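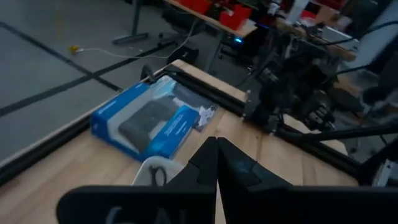 Applying to the content desk at Plikport - questions we keep getting. Plikport runs sports betting guides and match previews for readers in a handful of markets, and the content desk is the team that writes, checks and updates them. Most of the job is done at a desk. Read this before you email. Last updated 1 Feb 2024.

What does the content desk do all day?
Previews, mostly. Then odds explainers, team pages, bonus terms rewritten so a normal person can follow them. Mornings are for updates (lineups, injuries, prices that moved overnight). Afternoons for longer stuff. Weekends are busy, see further down.

Do I need to be a bettor?
No. You need to understand what a handicap is and why the price drops when the striker gets hurt. Two of the better writers on the desk have never had an account anywhere. If you do bet, tell us at the interview. There are rules about writing on matches you have money on. Short version, you don't.

Which sports?
Soccer first. Then tennis, basketball, ice hockey. Some darts in winter. We don't cover horse racing and have no plans to. Esports sits with Gimum, our sister site, and they hire separately.

Is there casino writing too?
A bit. Slot reviews and payment pages go to a different group but the desk helps out in slow weeks. If you really don't want to touch casino, say so in your application. Not a dealbreaker.

How many words a day?
Depends. A standard preview is 444 words, that's what the template holds before it starts looking ugly on a phone. Expect three or four of those on a normal day, fewer if you're on a guide. A full league guide runs to 1,370 and you get two days for it. Nobody is standing over you with a counter but the previews have to be up before kickoff, obviously.

Do you use AI to write?
No, not for published text. We use a model called Nindier for the numbers: form, expected goals, probable score. It gives you a table and you write around the table. If you disagree with the table you can say so in the preview, readers like that. Pasting generated text into the editor gets picked up pretty fast and it's a conversation you don't want to have during probation.

What is Lobo?
Our editor and scheduling tool. Built in house, slow on Saturday mornings. You get a half day of training on it. If you've used any common CMS you'll be fine. Drafts save on their own every minute or so but copy your text before you hit publish anyway.

Do I need SEO experience?
Helps. You should know what a title tag is and why we don't have two pages on the same match. Keyword research is done for you, the brief arrives in Lobo with the main terms filled in. Don't stuff them.

Office or remote?
Both. First month in the office if you live close enough, after that pick. Fully remote people join the morning call at 9:30, camera optional. We need a steady connection and a real chair. The chair comes up because people skip it and then their back goes in week three.

Do you pay for equipment?
Laptop is ours, sent before day one. Second screen on request. Everyone also gets a one-time home setup allowance of 499 dollars, spend it on desk, chair, headset, lamp, whatever. Keep receipts. Allowance is for employees only, freelancers don't get it, sorry.

What are the hours?
35 a week. Spread over five days, and at least two weekends a month are worked because that's when the games are. You get weekdays off in return. September is the heavy month, all the leagues are back plus the European groups, so vacation that month is hard to get aproved. Ask early.

Can I freelance instead?
Yes, there's a freelance pool. Paid per piece, monthly invoice. Same test as staff. Freelancers who deliver clean copy get first look when a staff spot opens.

What languages?
English for this desk. If you also write well in Spanish, Portuguese, Swedish or German put it at the top of your application, not the bottom.

What's the test?
One preview, one short explainer. We send you the match and the data table. You have 24 hours but it shouldn't take more than two. We look at: facts right, prices right, sentences a tired person can read. We don't publish test pieces and we don't reuse them.

I failed the test. Can I try again?
After six months, yes. We send a few lines on what went wrong. We can't do a back and forth about it, too many applications.

Age limit?
21 and up, all roles, all countries. We ask for ID before the contract. This is because of the industry and there are no exceptions, please don't ask for one.

Do you write about responsible gambling?
Every page carries the help links for that country and every writer does the training course in the first week. Words we don't use: guaranteed, sure thing, risk free, can't lose. Lobo blocks most of them. Also don't write that somebody should win back what they lost. Ever.

How do I apply?
Form on the careers page. CV, two writing samples, one line on which sport you know best. Cover letter not needed, we dont read them. Samples can be from a blog or a fan site, fine by us, as long as you wrote it.

When will I hear back?
Two weeks usually. Longer in September. If it's been a month, check your spam folder first, then write to the jobs address with your name in the subject line.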